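**Small Goods Sorter, part time and full time - Lasberg, Nurby warehouse**

Posted Thursday, January 30, 2020. Job number 490.

Lasberg is hiring sorters for the small goods room at our Nurby warehouse. We take in mixed household and toy items from stores and mail-order sellers, check them, sort them, and send them back out in labeled bins. The job is mostly standing at a table with a bin in front of you, deciding what each thing is and where it goes next.

No warehouse experience is needed. We train everyone the same way, including people who have done similar work elsewhere.

## What comes through the room

Small goods covers almost anything that can be picked up with one hand. Bath toys, sponges, boxed items, soft packages, kitchen tools, pet toys, craft supplies, craft supplies that have come out of their package, and so on. We don't handle food, medicine, batteries sold loose, or anything in glass. Those go to the Bråten building and have their own staff.

Goods arrive mixed. One bin may hold things from several sellers, some with a label and some without. Part of the job is matching an unlabeled item to the Codero list, our item catalog. You look it up by type, color, and size on the screen at the end of the row. Most people know the common items by heart after a few weeks.
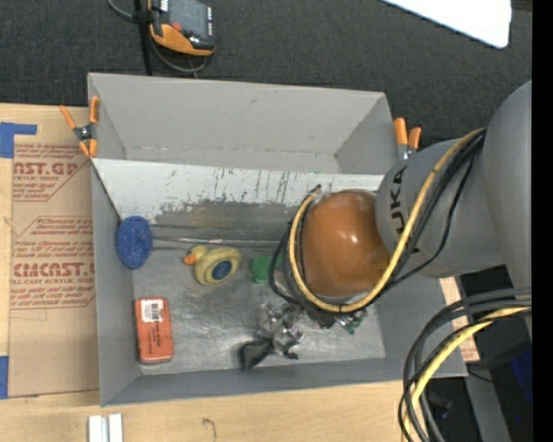 *Mixed items in a gray bin, including a yellow rubber duck and a red-orange package with a barcode label.*

The bins get a lot of use and they look like it. Scratches and worn paint are fine. Sharp edges are not, and a bin with one gets a red tag and leaves the room the same day. Checking for this is part of every sorter's job.

## What you will do

- Bring full bins from the rack to your table and return empty ones
- Pick out items one at a time and check them for damage, dirt, and missing parts
- Scan the barcode if there is one, or find the item in Codero if there isn't
- Place each item in the correct outgoing bin, label side up when it has a label
- Put doubtful items on the question shelf with a note
- Wipe down your table and bins at the end of the shift
- Help with the yearly stock count in November

Damaged items are set aside on the gray cart. You don't need to decide whether something can be repaired or sold at a discount. The shift lead does that in the afternoon.

Packing for shipment is a separate job in the next room. Sorters cover there when packing is short of people, usually on the day after a holiday, and are shown how to use the tape machine first.

## Hours and pay

We have two shifts:

- Early: 6:30 a.m. to 2:30 p.m.
- Late: 2:30 p.m. to 9:30 p.m.

Full-time staff work five shifts a week and part-time staff work two or three. You can ask for one shift or the other when you apply. We try to keep people on the shift they asked for, but new hires spend their first 10 working days on the early shift, when the trainer is in.

Pay is hourly and is the same for full-time and part-time sorters. There is an added amount for the late shift. The current rate sheet is mailed to everyone we invite to an interview. There is no piece rate and no bonus for speed. We used to have one and dropped it - too many items ended up in the wrong bin.

Breaks are one half hour and two of ten minutes, all paid. There is a lunchroom with a refrigerator, a microwave, and a sink. Parking is free behind the building. The number 67 bus stops at the gate, but the last one in the evening leaves before the late shift ends, so late staff need another way home.

## What we ask for

You should be:

- At least 18 years old
- Able to stand for most of a shift, with or without a floor mat or high stool
- Able to lift a full bin to table height (there is a cart for moving bins any distance)
- Able to read small print on labels, with glasses if you wear them
- Comfortable looking things up on a screen

It helps if you can tell close colors apart. If you can't, say so when you apply and we will put you on a row where it matters less. Several types of item differ only by color, and we would like to know in advance.

Closed shoes are required. We supply gloves in four sizes and a work vest. Rings and bracelets have to come off at the table. Long sleeves are fine if they are snug at the wrist.

The room is kept cool in winter, and the loading door is open for part of the morning. Dress for it.

## Training

On the first day you get a tour of the building and a safety talk, followed by time at a table with a practice bin. The practice bin holds common items and a few awkward ones: things that roll, things that look like part of a set, packages where the printing has faded. You sort it, the trainer goes through it with you, and you do it again.

From the second day you work on regular bins next to an experienced sorter. Expect to ask a lot of questions in the first week. You will have your own table after training, though the tables are rotated once a month.

## How to apply

Pick up a form at the front desk in Nurby, Door 91, or write us a letter with the same information:

- Your name, address, and phone number
- Full time or part time, and which shift you would like
- The earliest day you could start
- Your last two jobs, if any, and what you did there
- Anything we should know about lifting, standing, or eyesight

A resume is welcome but not needed. Please write the job number on the envelope. If you applied last fall for the packing room, you can ask us to move your form over and skip the paperwork.

We call people in for a short talk and a practice bin, which together take less than an hour. Bring a photo ID. You can keep your coat and bag in a locker at the front desk - bags are not allowed in the small goods room.

We will fill the places as suitable people apply and take the notice off the board when the last one is gone. Everyone who applies gets an answer by mail or phone.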